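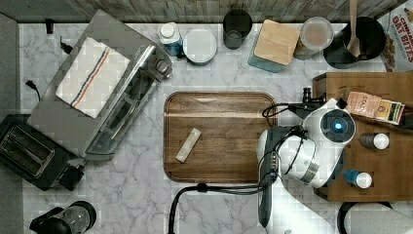

Maarja Kalniņš lleva desde febrero montando un brazo robótico en la cocina de su casa, y cuando le pregunto por qué en la cocina y no en el taller de Prerside, donde comparte banco con otra gente, se ríe un buen rato antes de contestar. «En el taller todo está atornillado y ordenado, y así cualquiera», me dice. «Yo quería que trabajara entre mis trastos.» Y entre trastos trabaja, desde luego: el brazo blanco, con su luz azul encendida en la muñeca, entra por la derecha y alarga la pinza de dedos oscuros hacia la tabla de cortar, mientras al otro lado de la encimera se amontonan el horno tostador con su paño de rayas rojas y azules, la tostadora negra y un enchufe suelto.

El proyecto se llama Gudeta, y ella lo pronuncia con cariño, como quien habla de una perra vieja. El código de control lo ha escrito casi entero por las noches – va ya por 2471 líneas, y reconoce que le sobran bastantes – y para las piezas de la pinza recurre a la impresora de Corkurska, la asociación del barrio, donde le hacen hueco a última hora de la tarde. «La primera pinza apretaba como un cangrejo», recuerda. «Hice siete versiones, y la quinta era mejor que la sexta, pero me empeñé.»

Lo que más guerra le ha dado son los cables. Los lleva por encima de la encimera, en bucles negros, y todavía no ha encontrado una manera de recogerlos que le guste. «Si los dejo cortos, tiran de la muñeca. Si los dejo largos, se pasean por donde quieren.» Me enseña una canaleta que compró y que acabó en un cajón, y luego otra, y ya puestos me saca también las galletas.

Le pregunto por la velocidad y me dice que la tiene al 20 por ciento, que a 30 se pone nerviosa ella, no el brazo. El mármol, o lo que imita al mármol, tampoco ayuda: las vetas grises confundían al programa de visión hasta que una amiga de Lorance le sugirió empezar siempre por la tabla. «La madera es otro color, tiene su borde, y con eso ya se orienta mucho mejor.»

Ahora quiere rehacer el soporte, que vibra un poco, y después ya verá. «Mi madre me pregunta cuándo va a fregar», me cuenta en la puerta, con el abrigo ya en mi mano. «Le digo que primero tiene que aprender a estarse quieto.»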